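Search posts

Spent Monday evening going through the old Dell tower before deciding whether to keep it or break it for parts. Notes as I go, mostly for me and for Hadi, who asked.

1/ The tower came out of the Pekville office when they closed the back room. I paid 70 dollars for it and a box of cables. It has been under my desk since January.

2/ Complaint from the previous owner was that it sometimes didn't see all its memory. Some mornings fine, some mornings short. Hiyori Matsuda used it for layout work and said she got in the habit of restarting it twice before opening anything.

3/ Before touching it: power cord out, then hold the power button for a few seconds. Side panel off, tower flat on its side. I have done this standing up and it is a bad way to lose a screw.

4/ I took a full set of notes on which cable goes to which port. Last time I trusted my memory on that and spent an hour with a machine that wouldn't find its own drive.

5/ Pictures of the inside.
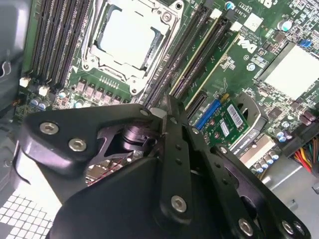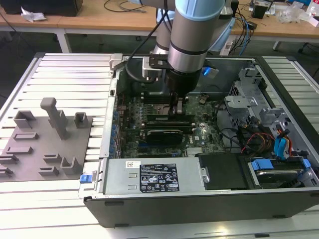 The Dell again, side panel off.

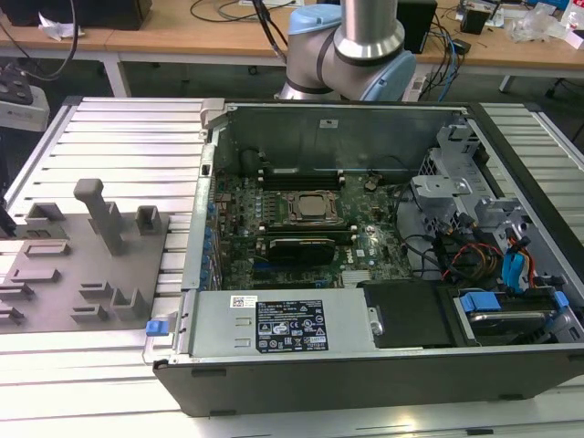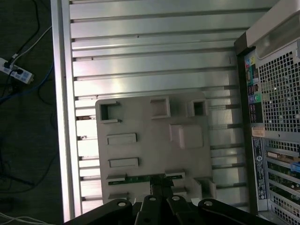
6/ Memory is where I'd start with any machine that comes up short some days and not others. Pull the modules, look at the contacts, put them back firmly, try again. On this board the slots run in two sets, one on either side of the processor socket, so it pays to write down which module came from which slot before you move any of them. I label mine with a bit of masking tape and a pencil. Pen smears.

7/ Both latches have to come up properly when a module goes in. If one stays half down, the module is not in. Push on the end that's lagging – straight down, no rocking.

8/ Wilma Cruickshank asked if she should clean the contacts with an eraser. People do. I don't, it leaves crumbs. Isopropyl on a lint-free cloth, let it dry, done.

9/ Test one module at a time if you have the patience. I let each one run a complete pass overnight. You can stop early if errors show up in the first few minutes, but a clean first few minutes doesn't tell you much.

10/ If every module passes alone and the machine still comes up short with all of them in, try a known good module in each slot. Slow and boring. Keep a list.

11/ The drive is the easy part on these. It sits in a carrier with a blue latch, and the blue bits in general are the ones you're meant to handle. I wish more makers picked one color and stuck to it.

12/ Before I pull a drive I copy everything off it first. Hiyori still has a folder on this one she wants back, fonts and a few old catalogs for Brultby. 46 GB altogether. I've told her I'll put it on a stick.

13/ Power supply stays for now. I don't open those and I'd suggest you don't either. If it's bad, swap the whole unit. Check the connectors before you order, because some Dell desktops use their own and a standard supply won't plug in.

14/ Jadwiga Wieczorek says the secondhand shop on her street wants 80 dollars for a similar tower with no drive. So I didn't do badly, but I didn't get a bargain either once you count the evening.

15/ Dust: short bursts of canned air, can held upright. Hold the fan blades still with a finger while you do it. The supply vents get it from the outside only.

16/ Cables. I used to tie everything tight and then cut all the ties the next time I needed to move a drive. Now I use two loose hook-and-loop straps and leave some slack near the drive bay. Looks worse, works better.

17/ Vesela Vukčević asked what it would be good for if I keep it. File storage for the house, probably. It doesn't need to be fast for that, it needs to stay up. The laptop backups come to about 111 GB, so there is no hurry on a bigger drive.

18/ Someone else asked if I'd put a new graphics card in. No. That money would go into a newer machine.

19/ Order for the rest of the week: copy Hiyori's folder, memory tests, then decide. If the fault follows a module, I replace the module and keep the tower. If it follows a slot, I leave that slot empty and see if I can live with it.

20/ Hadi, yes, you can have the box of cables. Bring the long screwdriver back when you come.

21/ Copy is running now, slower than I'd like. Will add to this when the first memory test is done.

Last updated Monday, 9:40 pm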